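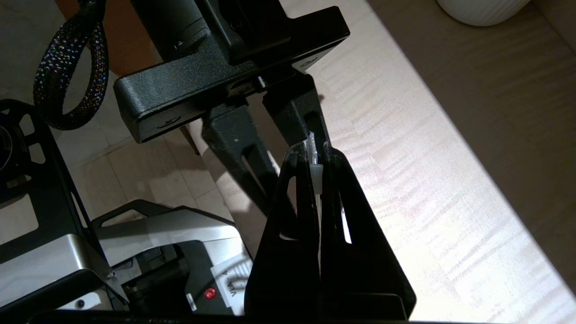 A small piece of translucent white plastic.

Search this blog... Go

Filed under: House & Grumbling

The drawer to the left of my stove has held 49 small plastic things since August, when I finally emptied it onto a towel and took inventory. I had been looking for the foot of a Tiltow blender. The blender has four feet by design and three in practice, and it had started walking toward the sink every time I made soup.

I did not find the foot. I found 17 caps that fit nothing I own. I found a ring, a smaller ring, several of those pegs that hold up bookshelves, and a sort of nozzle I can only assume came with the apartment. I tried everything on everything for most of an evening. One of the caps went onto the end of a curtain rod so snugly that I can't get it off again, and I have decided to call that a repair.

My parents had a drawer like this, but theirs worked. You'd say "the knob came off" and a knob would be produced. I think the difference is that they bought about one appliance every ten years, so the drawer had time to learn the house. Mine has met three toasters, two vacuum cleaners and a Noten coffee maker that left me its measuring scoop and not much else.

So I did the grown-up thing and looked up the replacement foot. The company sells it only as part of a "stability kit" for 8 dollars, plus shipping that costs more than the kit. The manual, which I also found in the drawer, recommends contacting customer care, and customer care recommended the manual. We went around like that until a little after 11 p.m.

There is a hardware store out past Park, at the bottom of the hill, with some 700 tiny bins along the back wall. I went in with the blender under my arm, feeling like someone bringing a dog to the vet, and came out with a pack of rubber bumpers for the price of a sandwich. One of them is now the fourth foot. It's a little too tall. The soup comes out fine, though the blender leans like it's trying to overhear something.

The leftover bumpers went in the drawer, obviously. I also put back all the caps, including the ones I know for certain are from the toaster I threw out two moves ago.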